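Teaching by Hand at Perkdale

The Perkdale laboratory of Arkosik occupies a single floor, and most of its working day is quiet. Operators sit at paired control handles, and the arms on the other side of the partition repeat each movement they make. The recordings that result are the raw material from which the company's software learns to handle household goods.

The program, known internally as Tisen, began in May with 5 operators. It has since collected 1043 demonstrations that passed review. Each session lasts 20 minutes, after which the operator is required to rest.

"A person who is tired will still finish the task, but the motion becomes abrupt, and the robot learns the abruptness," said Vasanthi Majumder, who directs operator training. New staff spend six days on practice tasks before any of their work is kept. They are taught to approach an object slowly, to pause before closing the gripper, and to let a failed grasp stand in the record along with its correction.

Arkosik also tested guiding the arms directly by hand. The method was easier to teach, but the operator's own hands appeared in the recordings and hid the objects. Remote control was adopted for all two-arm work.

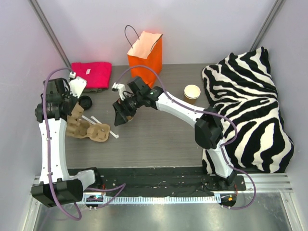 Choosing what to put on the table is treated as a task in its own right. Majumder's staff draw up a new arrangement for each block of sessions and favor items that behave differently when touched. A molded-pulp egg carton and a paper coffee cup call for a light grip, a folded pink cloth changes shape as it is lifted, and a zebra-striped cushion takes up much of one side, leaving the right arm less room to work. Operators are not told which object will be requested first.

Rathnayake, a packaging distributor, will receive the first trained system for evaluation at its returns counter.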